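Trestcombe Room Check: Can a Machine Do These Chores Yet?
Checked by Aslak Dahlgren, October 14, 2026

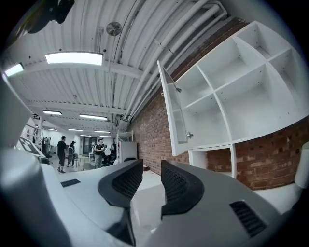
SECTION 2: STORAGE WALL AND FLOOR

2.1 Cubby unit on brick wall, compartments clear
OK. All empty. Good starting point for a put-away test. Square compartments suit a two-finger grip if the item is small and goes in straight.

2.2 Cabinet doors closed when not in use
NOT OK. One white door standing open. Closing a door is within reach for the Wedum arm. Working the latch is not. In May it pushed the door to and left the latch undone 30 times in a row. Keep as a hand job.

2.3 Floor clear along wall
NOT OK. Small brown box near the base of the brick wall. Move it. Picking up one light box is a fair job for a machine now, provided someone has told it where the box goes.

2.4 Gripper pads and vents
Check pads for wear and grit before each session. Keep vent grilles uncovered. Wipe pads with a dry cloth only.

2.5 People in work area
Four people in the room by the small round table. Allowed during hand-held work. For any powered arm run, clear the room to 2 people, both behind the line.

2.6 Chairs and tables
Gray chair out on the floor. Push in before mopping. The Flestemex floor unit goes around chairs and leaves the patch underneath dirty, so count this chore as half done at best.

2.7 Wall fan and ceiling lights
Dusting stays with a person on a step. No machine we have tried gets that high safely.

Comments
Pick up and place: yes, with supervision. Doors: partly. Latches, dusting, anything soft: no. Swati asked for a plain answer on whether the evening tidy can be handed over. Not this year. Recheck 2.2 after the new pads are fitted, part 615.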